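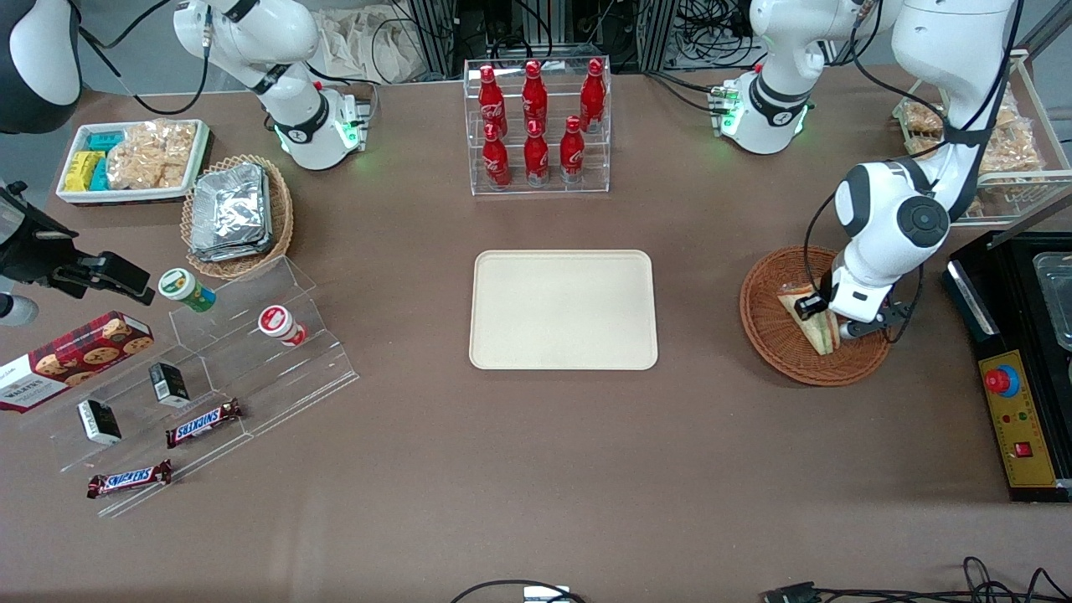

Brevside students teach robot arms to run the tuck shop

A wrapped sandwich is a tricky thing to pick up. Squeeze too hard and the filling ends up in the film, squeeze too gently and the whole lot slides back out again. Students in the Brevside College robotics club have spent most of this term on exactly that problem, and on Tuesday they let the rest of the college come and see how far they've got.

The club is entering the Girkow Challenge, a regional contest for schools and colleges that sets a new everyday job each year. This time it's a snack counter. Teams have to get a pair of robot arms to find an item, pick it up and put it where it belongs, without dropping it or flattening it. Brevside has 12 students in the squad, most of them new to robotics since September, and they meet after lessons in the ground floor workshop of the Prondetti Building.

"I thought the bottles would be the hard bit," said Clem Ruddock, who is in the second year of an engineering course and looks after the team's gripping code. "Bottles are lovely! They're all the same shape and they stay where you put them. Then you get to a sandwich and every single one is different. The film crinkles, the bread gives, and a triangle doesn't want to sit nicely between two flat fingers."

The counter has grown week by week. The students began with a single box on a bare table and added things as they got braver — bottles on a rack, chocolate bars, shortbread, foil-wrapped packages, little bags of crackers. Each sort of packaging brings its own headaches. Shiny foil confuses the vision software under the workshop lights, and see-through stands are nearly as bad, as the program can't always tell where the shelf stops and the snack starts. Baskets came last. They look simple enough, but the arm has to come down over the rim and stop before it meets the bottom, and early on it had a habit of taking the basket along for the ride.

A small camera near the gripper has made a huge difference. Before it was fitted, the team relied on a view from further back, and the arm itself kept getting in the way at the crucial moment. With the close-up view the software can judge which way round a sandwich is facing and line the fingers up with it.
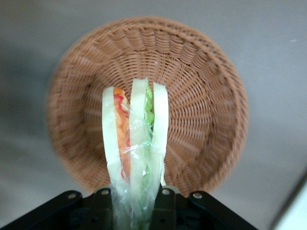

Getting the grip right took longer. The team tried holding the sandwiches by the corner, by the crust and across the middle, and wrote up every attempt in a shared log that now runs to pages and pages. (Egg mayonnaise has its own section.) They settled on a slow close, a short pause to check that nothing has shifted, and then a steady lift. It's slower than some of them would like, but the contest takes points away for squashed food, and the squad reckons patience will pay.

Club leader Ewan Hapeta teaches electronics at the college and started the group with 4 students and a box of second-hand motors. He is thrilled with how they have taken to it.

"They argue about it in the lunch queue," he said. "I had two of them stop me in the car park to explain a better way of approaching a basket. It was raining, and they'd drawn it on the back of a bus timetable. And it was a better way, so we tried it the next afternoon."

Tuesday's open session drew a good crowd, with catering students turning up in their whites straight from the kitchens to give their verdict on the handling. There were a couple of fumbles, including a packet that landed on the floor to a big cheer, but the arms kept going and so did the students, who took turns at the keyboard and answered questions from anyone who wanted to ask.

The Adomaitis Trust, which supports technical clubs at colleges in the area, has given the team a grant towards travel and spare parts. Some of it has already gone on replacement finger pads. The rest will get them to the regional heat in January, where each team has 4 runs at the counter and the judges choose the order of the snacks on the day. The best 2 teams go through to the final.

Before then there's plenty left to do. The squad wants both arms working at the same time without getting in each other's way — at the moment one tends to wait politely for the other — and Clem is rewriting the part of the program that decides what to do when a grip slips. There is also some debate over wraps, which may or may not be on the contest menu and which have yet to be tried.

The robotics club meets on Tuesdays at 4.15pm and is open to students on any course. No experience is needed, and anyone who'd like to come along can speak to Ewan in the electronics office or just turn up at the workshop.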